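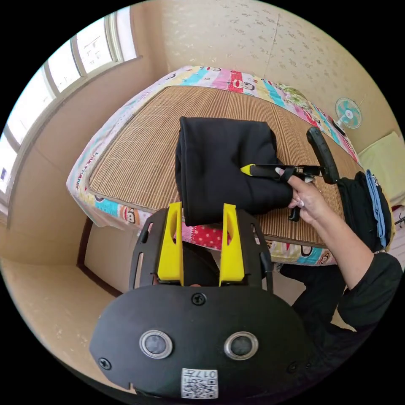

Black garment, folded, on the bamboo mat.

Print this page
E-mail this page

January 31, 2025 - folding notes, bedroom

Black again. Kirsty wants a color column in the log and I've told her she can fill it in herself. Folds vanish in black cloth, so I judge by the outline and hope. The mat helps, being tan and flat. The sheet around it has cartoon monkeys, who have opinions about my sleeve technique.

Jarlath's rule is sleeves in, then halves, then leave it alone. I can do the first two.

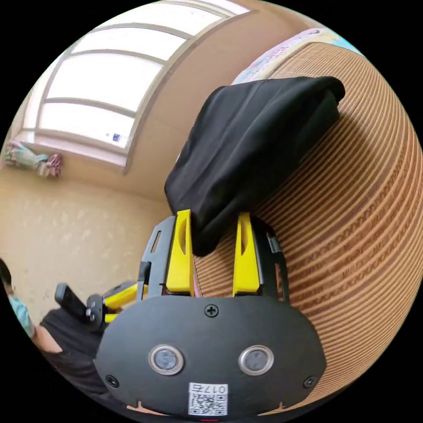 Black cloth, bunched, one squared-off fold at the end.

Orla would call that a bundle. I'm putting it down as "partly folded" - the corner is decent and I'm claiming it.

To do: ask Éabha if a bundle counts toward the 86 she wants by September. Find out who took the good hangers. Try the thicker knits on the mat, slats permitting.

E-mail this entry to a colleague | Print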